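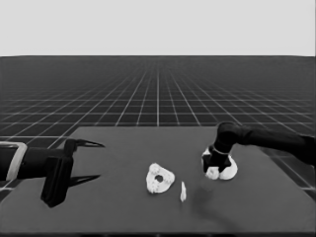 Sovura pulls its two-arm update after a hand squeezes too hard at Flundale

23 July 2018

If you installed the latest Sovura update on a two-arm bench, please stop reading for a minute and go roll it back. I'll wait!

OK. For everyone else, the news is that Sovura withdrew the update this morning after a real robot hand at the Flundale workshop in Dulton clamped down on a plaster cast and didn't let go when it was told to. The cast broke. One person got a cut on the forearm from a flying chip (cleaned, bandaged, back at work after lunch), and the bench has been powered down since.

I was over at Flundale back in April for a piece on their sorting work, so I called as soon as I heard. They handle lumpy white casts of bones, the kind that museums and teaching collections order by the crate, and they want two arms to do the boring part, which means picking the pieces up, turning them over and setting them down in the right tray. The left arm has a plain two-finger gripper. The right one has a proper hand with many fingers, and that's the one that misbehaved. Everything gets rehearsed in the Sovura simulator first, on a plain gray virtual table, and then the same program runs on the real bench.

Yiğit Akyol runs that bench and was nice enough to talk me through it while he was still pretty annoyed. The simulator run looked fine to him. The left gripper stayed open and out of the way, the right hand came down over its piece and closed, and no warnings came up. "So I pressed go," he told me, "and it did the first bit exactly the same, and then I heard it crack."

What happened in between is a units mix-up, at least as Sovura explains it today. The grip limit for the hand is saved with the program, and the update changed how that number gets written out. The simulator reads the new format. The controller on the real hand reads the old one, and where it can't make sense of a value it falls back to the hand's own maximum. Yiğit had set his limit at 12 newtons. The log he read to me over the phone peaks at 215. Yikes.

The part that bugs me more is the stop. Yiğit hit the software stop on his screen and the hand stayed closed, and he had to go for the red button on the wall. Sovura says the on-screen stop freezes the arms in place and was never meant to open a hand, and okay, I can see why you wouldn't want a robot dropping whatever it has every time somebody clicks stop. But freezing a hand at full squeeze is a different thing, and I couldn't find a word about it in the manual. I looked twice. A Sovura support person told me a page on it is being written now.

There's also the fact that the simulated pieces don't break. You can press on one of those white shapes in the simulator all day long and it'll just sit there, so a grip that's way too strong looks the same on screen as a gentle one unless you open the force plot. Yiğit admitted that he hadn't opened it that morning. I wouldn't have either, to be fair, with three trays waiting and a program that had been running happily for weeks.

Sovura's count is 795 downloads of the update before it came down, though most of those would be simulator-only users, who aren't affected. You're only at risk if you send programs from the new version to a real hand. Two-finger grippers seem to be okay, as they get their limit a different way, but Sovura is asking people to hold off on those too until the fix is tested.

If you've already saved programs in the new version, rolling back won't repair them. You need to open each one, type the grip limit in again and save it. Agbenyega, the outfit that sells the hand, has put a small checker on its support page that reads a saved program and tells you which limit the controller will really use. I ran it on an old file of mine and it took a few seconds.

Flundale is keeping people behind the screen for every first run from now on, including repeats of programs that worked yesterday. Yiğit also wants a second look at the chip guard, because the piece that got his colleague went over the top of it. The bench stays off until Sovura sends the corrected version, and he's been told to expect that within days. The broken cast was the only copy from its mold, so they're pouring another one.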